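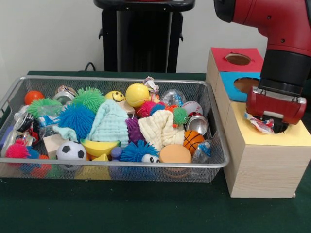 A mesh tray of toys and small objects on a green tabletop.

Home Opinion Essays Archive About
Search this site Enter keywords Go

Keep the junk drawer
By Leonie Rieger

Every fall the decluttering guides tell us to empty the junk drawer first. I think they have it wrong. Mine takes up very little space, and in September it gave me a fuse, a birthday candle and the key to my bike lock on the same day.

A drawer of odds and ends saves work. Sorting 200 small things into labeled bins takes a weekend, and after that you have to remember the labels. With one drawer there is one place to look. My neighbor Herman Khoo spent $118 on dividers and still borrows my tape.

Throw out the dead batteries once a year. Leave the rest alone.

Contact | © 2020 Ullton | Back to top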